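Fullmont Kitchen Handling Program
Progress report no. 2 - operating rules and data practice
Prepared by Eglė Stankevičius, Raststead site
2020-05-27

1. Status

The first report promised a written set of operating rules for the two-arm bench at Raststead. Version 2 of those rules is now in use for every session. It replaces the loose notes that operators had been keeping since November, which differed from one shift to the next and left several points open, including who is allowed to restart an arm after a stop.

In this period we ran 122 sessions under the new rules. Of these, 74 were accepted at first review. The others went back for a second look, mostly over missing labels or a start check that had not been signed. Rejected sessions are kept in a separate folder and do not count toward the target of 3000 accepted task runs.

2. Rules for the bench

The start check now comes before power is applied to the arms. The operator looks over straps, cable loops and gripper fingers, then moves each arm slowly through its range with the other one parked. Any cable that can reach the work mat is tied back or the session does not begin.

Speed is limited to 80 percent of the setting used in the earlier trials. We tried a lower limit for glass items only, but operators found it hard to remember which limit was active, so a single limit applies to everything.
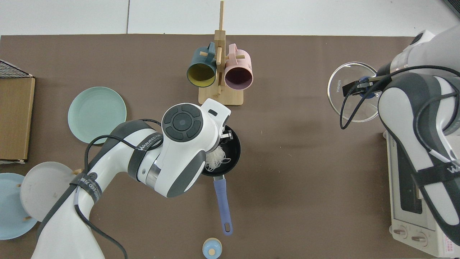

Both arms may work at the same time, provided each has its own item and its own side of the mat. Crossing over the center is allowed only when the task sheet says so. If one arm stops, the operator stops the other before reaching in. Restarting needs a second person present - this was the open point in the old notes and it is now settled.

Kitchen appliances on the bench stay unplugged unless the task sheet calls for power. No task in this period did.

3. Labels and records

Task names are written in the Fania log before the session starts. Operators may add a comment afterward but may not change the name. A dropped item is recorded as a drop even if it is picked up again and the task is finished. Two reviewers had been treating this differently, and the sessions affected have been relabeled.

The Bite checklist tool is working on both shifts. It does not yet lock a session when a line is left blank, so we still keep a paper copy.

4. Open items

- The stop button on the left side is too far from the operator's chair. A bracket has been ordered.
- Wear limits for the gripper fingers have not been set. We need more hours on the current pair first.
- The section on cleaning items between sessions is in draft and will be sent separately.

5. Budget

Spending is within plan. We ask to move the unused travel money to spare gripper parts and would need an answer before the next order goes out.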